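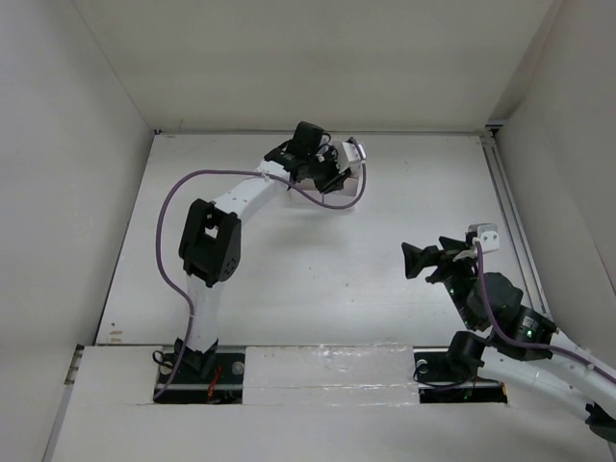 June 11, 2018

Spent the morning with Myrto going through our house rules for the two-arm cell, as the Skernier people want them in writing before July. Most of it we do already, just never wrote down.

Parking rule first: if only one arm is working, the other stays folded in its own corner, gripper open and empty. I'd been lazy about this and left it hovering a few times (sorry, Chrysanthi!).

Cables next. The purple one gets tied to the forearm and again lower down by the base, with enough slack to bow out round the elbow. Myrto wants the ties checked every 300 cycles and the whole cable swapped at 2,000. I said 800 for the checks, she gave me a look, so 300 it is.

Hands stay outside the walls while either arm is powered - yes, even to nudge a box. Stop first, then reach in. Speed limit for new scripts is 160 mm/s until two of us have watched a full run.

Still arguing about the tape on the front panel. I like it, it peels off when it gets mucky, but it's wrinkled and the shine might bother the sensors. Want to try a run without it on the Baran script and compare.

To do: print rules, ask Chrysanthi where the spare ties went.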